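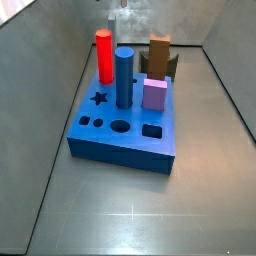 Startseite > Lehre > Praktikum Robotik > Handzettel 3

Handzettel 3: Greifen, Einstecken, Fluchen

Stand: 27. Dez. 2018, Betreuung: Laiba Kakakhel

Wer die ersten beiden Handzettel gelesen hat, darf den nächsten Absatz überspringen. Erfahrungsgemäß überspringen ihn vor allem die anderen.

Die Aufgabe klingt nach Kindergarten: Ein Klotz soll in ein Loch. Kinder lösen das mit Geduld oder mit roher Gewalt. Unser Arm hat von beidem zu wenig, und die Gewalt haben wir ihm nach dem Vorfall im Mai per Software begrenzt. Der Grenzwert steht in der Datei keltar.cfg und bleibt dort stehen. Er ist kein Vorschlag.

3.1 Koordinaten

Der Ursprung liegt im Arbeitsraum, nicht im Greifer und auch nicht dort, wo es für die eigene Rechnung gerade bequem wäre. Gruppe Ostevska hat im letzten Durchgang 467 Zeilen Code geschrieben, um einen Vorzeichenfehler auszugleichen. Der Ausgleich funktionierte sogar, bis jemand den Fehler behob.

Vor jedem Versuch also: Referenzfahrt, Nullpunkt prüfen, Ergebnis ins Protokoll. Mit Uhrzeit.

3.2 Anfahrt

Der Greifer kommt von oben. Seitliche Anfahrten sind in der Theorie elegant und enden in der Praxis am Nachbarklotz. Bei stehenden Teilen rechnet bitte die Breite der geöffneten Finger mit ein -- die Simulation (Tritness, Version 3) tut das nur, wenn man sie ausdrücklich darum bittet.

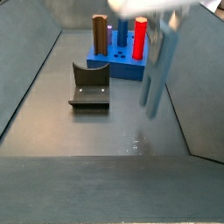 Abb. 1: Greifer mit geöffneten Fingern an der rechten Seite des Stecksockels, links davor der schwarze Halter.

Häufige Fehler an dieser Stelle:

Die Finger öffnen weit genug für das Teil, aber zu weit für dessen Nachbarn.
Die Höhe wird zur Tischplatte gerechnet statt zur Oberseite des Sockels.
Die Bahn ist richtig, gehört aber zum Versuch davor. Dateinamen wie »neu_final_2« helfen hier erstaunlich wenig.

3.3 Einstecken

Rund ist gutmütig, alles andere will gedreht werden. Ein Zylinder verzeiht jeden Winkel um die Hochachse, ein Quader gar keinen, und beim Stern lernt man seine Kommilitonen kennen. Beginnt mit dem Zylinder. Wer mit dem Stern beginnt, tut das auf eigene Verantwortung und außerhalb der Sprechstunde.

Abbruchkriterium: Steigt die Kraft und sinkt die Höhe nicht mehr, sitzt das Teil oder es klemmt. Wie man beides unterscheidet, ist Aufgabe 3b. (Lösung Siddiqui aus dem Vorjahr ist bekannt und zählt nicht noch einmal.)

3.4 Abgabe

Protokoll als PDF, höchstens 800 Wörter, dazu die Logdatei ungekürzt. Geschönte Logs erkennt man daran, dass nichts schiefgeht.

Kontakt: Praktikumsbüro, Durchwahl 3262 | © Praktikum Robotik | Nach oben

Diese Seite verwendet Cookies. Mit der weiteren Nutzung stimmen Sie dem zu. [OK] [Mehr erfahren]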